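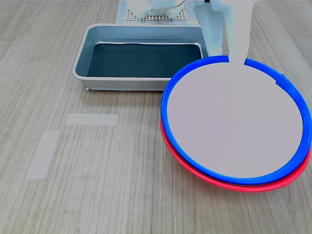
2 min read

Schottische: hop on count 4 or count 8?

I'm reconstructing a schottische from a dance manual in the Stindley collection. The text gives "three steps and a hop" for the first part, then "four step-hops" for the second. Our sheet music is in 2/4 and the hop keeps landing late. Is the hop on 4, or does the whole figure take 8?

3 answers

Accepted answer
Both. Count the tune in 4. Part one is step, step, step, hop, done twice, so hops fall on 4 and 8. Part two is four step-hops over the next 8 counts, hops on every even count. In 2/4 each bar holds two of those counts, so the full figure takes 8 bars. Check whether your edition has the quarter note or the eighth as the step. If it is the eighth, halve the bars.

Answer 2
Kitura reprint, page 846, has a count table. The left foot starts.

Answer 3
we just do it to a polka and slow it down, works ok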